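Pradside stellt neue Doppelspüle für Wohnküchen vor

Clurkthorpe, im März. Wer gern kocht, der weiß auch, wie schnell sich danach das Geschirr türmt, und deshalb freut sich der Küchenausstatter Pradside ganz besonders, seine neue Reihe Unska vorstellen zu dürfen: Doppelspülen aus Edelstahl, dazu ein Abtropfgestell, das über einem der beiden Becken Platz findet. Zum Start gibt es 24 Ausführungen, erhältlich bei rund 30 Fachhändlern. Wer bis Ende Mai bestellt, bekommt das Gestell 20 Prozent günstiger.
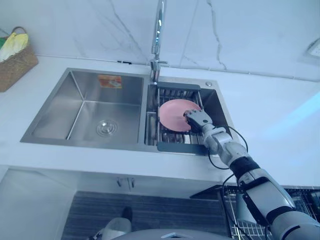
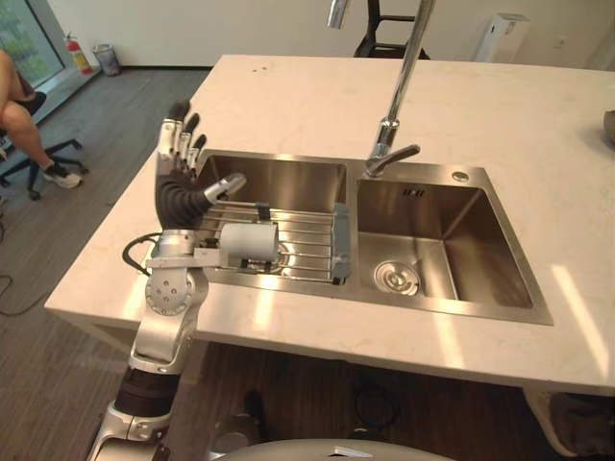
Doppelspüle aus Edelstahl mit Abtropfgestell und hohem, verchromtem Hahn.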